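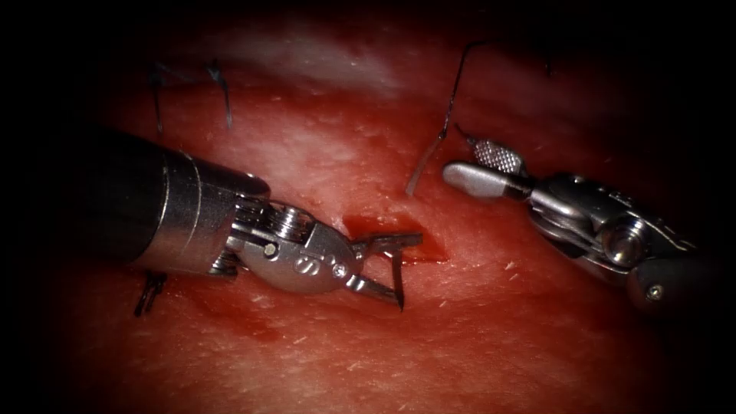 # Chapter 6. Learning from the Surgeon's Hands

Tying a knot is easy for fingers and difficult for a program. The thread bends, it slips, and it never lies twice in the same place. For this reason suturing is often chosen when one wishes to teach a robot by showing, and it will be our main case in this chapter.

In Chapter 5 we wrote the motion ourselves, point by point. Now we ask a person to perform the task, we record what she does, and we look for a rule that produces similar motion in a new situation. The person is called the *demonstrator*. One complete performance of the task is a *demonstration*.

## 6.1 Two ways of showing

In **kinaesthetic teaching** the demonstrator holds the arm itself and moves it through the task. The motors only compensate for the weight. The method is cheap and quickly understood, but it is poorly suited to two arms with fine instruments. The hands of the demonstrator hide the work, and the friction she feels in the joints is not the resistance of the tissue.

In **teleoperation** the demonstrator sits at a console. She moves two handles, and each instrument follows its handle, usually at a reduced scale. With a scale of 1:3, a hand movement of 9 mm becomes 3 mm at the jaws. She sees what the camera sees. This is a great advantage for learning, as the program will later have to decide from the same view.

## 6.2 What must be recorded

Let us take the Prarnine exercises, which were collected by Bernadette Cordier and Perrine Courtois at the Royer teaching laboratory. They contain 368 demonstrations of single stitches, of which 80 were set aside for testing. A typical demonstration lasts about 90 seconds. For each instant the record holds:

- the camera picture;
- the position and orientation of both wrists;
- the opening angle of each pair of jaws;
- the state of the foot pedal.

The last item is easily forgotten. When the pedal is pressed, the handles are disconnected from the instruments, so that the demonstrator may bring her hands back to a comfortable place. If we do not know the state of the pedal, we find large hand movements with no effect on the instruments, and the learned rule will be spoiled by them.

The angle of the jaws also asks for some care. A command to close on a thread and a command to close on nothing can be identical, while the measured angles differ slightly. We therefore store both the commanded value and the measured one.

## 6.3 Cutting the task into steps

A stitch is too long to be learned comfortably in one piece. We divide it into *segments*: approach, grasp, pull, pass to the other instrument, release. The limits between the segments are marked by hand, and two people will not always agree where a pull begins. Exercise 6.2 at the end of the chapter returns to this problem.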